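Section 4. Working safely near objects (simulation and bench)

Right, if you've got this far you have Nerkden installed, the Dredeck licence sorted and a scene that loads without complaining. Good on you! Section 3 is the fiddly one and it's behind you now. I wrote this part after a long May of watching people (me included) drive a perfectly good two-armed robot straight through the ornaments, so most of what follows is a rule I broke at some point.

All of it applies in the simulator first. We run the same rules on the real bench at Limarcombe, in the same order, and I'd rather you picked up the habits where a flattened goblet costs you a reset and no more than that.

4.1 Before you move either arm

1. Load your scene and leave both arms where they start. Don't touch the sliders yet.

2. Open the Limits panel and set the speed cap to 37 mm per second for the gripper tips. Yes, it's slow. Go and put the kettle on if it bothers you.

3. Set the keep-out margin to 66 mm around anything you aren't planning to pick up. You'll tighten this later for close work, and only for the one object you're after.

4. Say out loud (or type in the run log) which arm is working and which one is parked. I felt a right galah doing this at first, but the log has settled plenty of arguments since.

5. Check the head view. If the horizon is tilted, note the tilt in the log before you start and steer by the table edge, never by the edges of your monitor.

NOTE: Step 5 gets skipped more than any other. With the head rolled over, "left" on the joystick still means the robot's left, and your eyes will tell you something else entirely. Do one small test nudge in each direction, well clear of everything, and watch which way the fingers go.

4.2 Approaching a crowded table

Crowded is my word for any surface where the keep-out margins of two objects overlap. It doesn't take many things to get there, especially when they're small and different heights.

1. Bring the working gripper in from the side, low and slow, with the parked one held up and clear.

2. Stop when you're beside the nearest object. Don't carry on over the top of it to get to the one you want.

3. Look for anything tall and anything thin. Tall things get knocked by the wrist, thin things get missed altogether because you were looking at the tall things.

4. Check the collision overlay with the arms still. If it's showing amber on the forearm, back out the way you came in and try a different elbow angle.

5. Now lower the margin on your target object only, and carry on. 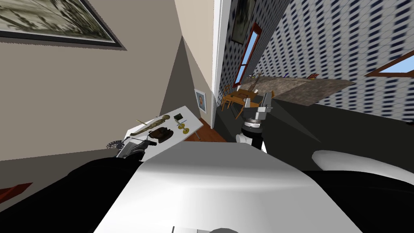
Figure 4-1. Left gripper beside the dark bowl, right gripper raised.

CAUTION: The collision overlay looks at the shapes in the scene file, and scanned objects often have a simpler shape underneath than the one you see on screen. A lumpy pot may be treated as a smooth cylinder. Leave yourself a bit extra.

A word about the parked arm, because I get asked. Some people like to fold it right down against the torso. I don't, as our Salcedo forearm covers are chunky and you can end up with an arm that has to swing out over the table to unfold. Up and in front is fine by me as long as it isn't blocking the head view of the thing you're working on. If it is, lift it or take it wider, and write down that you did.

4.3 Working from the wrist view

Once the fingers are near something, switch to the wrist view. It's a brilliant view for the last little bit and a rotten one for everything else! Sizes go haywire in it, and a thing well behind your target can look like it's sitting right on the fingertips.

1. Switch views only while the arm is stopped.

2. Open the fingers fully before you go near a long tool. A slim shaft between wide-open fingers gives you room to correct on either side.

3. Find the end of the shaft. If you can't see where it finishes relative to the palm, go back to the head view and check.

4. Look past the tool for overhangs, things hanging down, and big surfaces coming in from the side. Any of those can catch a knuckle on the way out.

5. Close at the lowest force setting. Raise it 3 steps at most, and if it still slips, open up and change your grip.
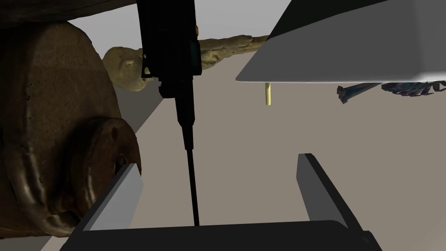 Erzsébet Bodnár reckons step 3 ought to be a hard stop in the software, with the close button greyed out until the operator has confirmed the tip position from a second view. She'd also like the confirmation stamped in the run log, so that whoever reviews the run can see it was done before the fingers moved and wasn't filled in afterwards.

I'm with her on the log stamp and it's on the list for the next build. The greyed-out button I'm less keen on, mostly for the bench, where you sometimes need to close on something quickly to stop it rolling. For now, treat it as a hard stop anyway and do the check by hand.

4.4 Stopping and backing out

1. Let go of the joystick. The arm should hold position.

2. If it drifts, hit the stop key and leave it stopped. Record error 142 if that's what comes up, plus the joint it names.

3. Open the fingers only if you know what the object will do when you let go of it.

4. Reverse out along the path you came in on, at the same speed cap.

5. Put your margins back to 66 mm before you hand over to the next person.

NOTE: Imre Bárány keeps the master copy of the limits file. If yours has gone strange, ask for a fresh one and don't patch it yourself.

Section 5 covers handovers between two operators.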